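Home Projects People Downloads Contact

Teaching a Robot to Sew, One Stitch at a Time
Project report, Vimach group
January 31, 2018

So my part of the Vimach project is suturing, and more exactly it's the question of which camera the software should learn from. We have a fixed view of the whole cut and we have close-up views from small cameras on the instruments. Last May I was sure the fixed one would be enough. I had a bet on it, too!
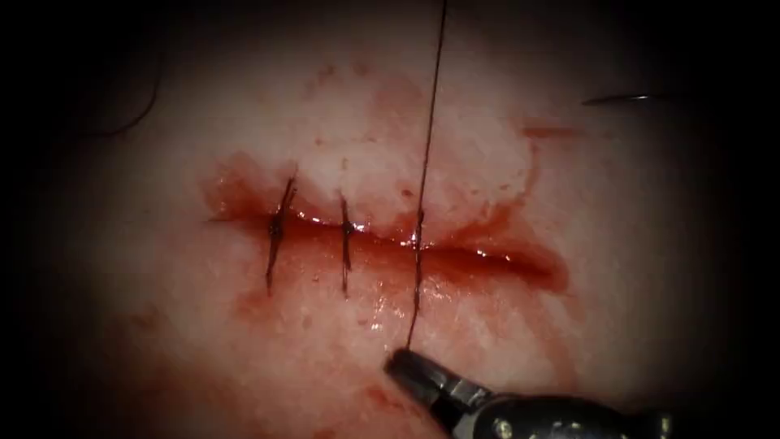
Fig. 1. Fixed camera. Two stitches tied, the third still on its long strand, right end of the cut open.

I collected 70 runs at the Stidusholm lab and cut them into 630 short clips, each labeled with the step going on (needle in, pull through, loop, tie, trim). Then I trained the same small network, which we call Rollach, on each view separately. The fixed view was great at telling how far along the row we were. It was pretty bad at the loop step, and I spent a long time thinking my labels were wrong — they weren't, I checked them twice.

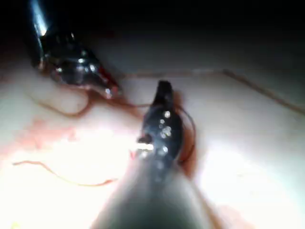
Fig. 2. Instrument camera, with the thread looped around the jaws of the nearer tool.

In the close view the loop is big and dark against the tissue, so I get why the network likes it. Mistakes on that step dropped from 30 clips to 11 when I switched. The catch is glare. Shiny metal and bright tissue wash out a lot, and old bits of thread confuse it. 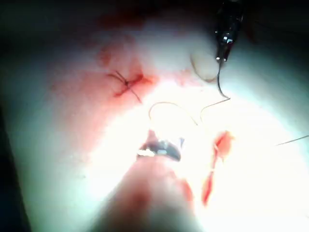 Fig. 3. Needle in the driver's jaws, a pale loop of thread over the bright area, open cut at lower right.

Pale thread on washed-out tissue is my worst case by far. I tried turning down the contrast with the Voicu filter and it helped some clips and wrecked others, so I left it out of the final numbers.

Next I want to feed both views in together. I also need to redo the trim labels (I kept changing my mind on where a trim starts) before I compare anything else.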